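Review: the Risum curved cubby shelf, after two months of use

Bought by: us, with our own money
Price paid: $260, plus delivery
Verdict: keeping it, with grumbles

I share a workspace with eleven months of other people's belongings. Bags, mostly. People come in, drop a bag on the nearest flat thing, and go off to be productive while I step over it. So when Lurdes Moreira forwarded me the listing for the Risum, a low shelf with open cubbies and a curve to it, I was already reaching for the card.

The curve was the selling point. We have a big rounded white wall that has humiliated every straight piece of furniture we ever put near it. A Dadberg bookcase spent a winter there, touching the wall at exactly one point, like a nervous dance partner. The gap collected pens.
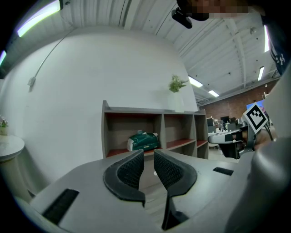

Assembly is where the Risum tries to find out what sort of person you are. The booklet runs to 21 steps and has no words in it, only a bald little man who looks pleased at all times. Yolotzin Alvarado and I got through it in 2 hours, a good part of that spent on step 4, where the back edge has to bend into its slot and would prefer not to. We put one divider in backwards and had to take the top off again. The little man never stopped smiling.

Once it's up, it's solid. I've leaned on it during long phone calls and it has kept its opinions to itself. The finish is light gray with a wood grain you can see, and in our room, which is white walls, white corrugated ceiling and a great deal of overhead light, that's about as much excitement as we can take on the outside.

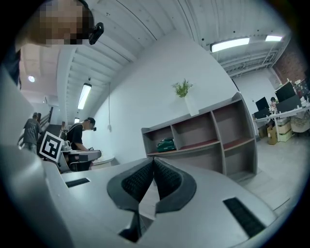

White walls, white ceiling, four lights on. Bar some red brick at the back, any color has to come in with the furniture.

The inside of the cubbies is another matter. The listing called it "warm clay". It's a red-orange that I'd call "traffic cone, indoors". I disliked it for a week and now I'm fond of it, partly because a dark bag shows up against it and therefore gets taken home now and then.

Cubby size is my main complaint. A soft bag on its side goes in fine. A binder standing up doesn't, or ours didn't, and the Ostrowski unit we nearly bought would have taken one easily. Ostrowski also wanted twice the money and only makes straight lines, so there we are.

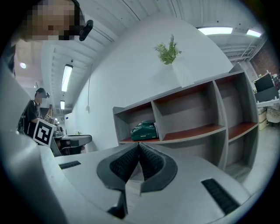 Plants are what the top gets used for, whatever you had planned. I'd pictured a tray for mail. Within days the greenery had moved in, and I've stopped fighting it because the whole room has gone that way. There's a fern-like thing fanning out of a white rectangular vase up by the curved wall, and a little yellow-green one in a pot on the dark gray counter, keeping company with the metal bowls. The mail lives in my coat.

The raised rim around the top deserves a kind word. I took it for decoration, but it has stopped at least one rolling marker that I know of, and it makes the surface feel like somewhere you could put a thing down and find it later. Dusting along the inside of it is a chore. A dry paintbrush does the job better than a cloth, especially on the long back edge.
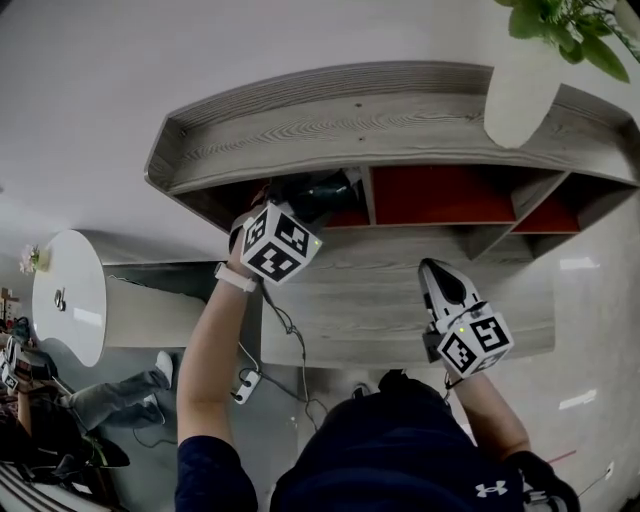
I should mention the feet, which are the weak part. They're hard little discs that don't adjust, and our floor isn't as level as the lease suggests. Two squares of felt fixed the rocking. At this price I think the felt could have been in the box, next to the 4 spare screws that I've carefully kept and will never use.

Darkstead, the shop, delivered in February when they'd promised January, and left it outside the wrong door. Their customer service answered my email with a discount code for a rug. I've deducted a star for them and left the shelf's own score alone.

Would I buy it again? For a curved wall, yes. For a straight one you'd be paying extra for a bend you don't need, and you'd get the gap full of pens after all.

Shelf: four stars out of five
Booklet: two
Darkstead: see above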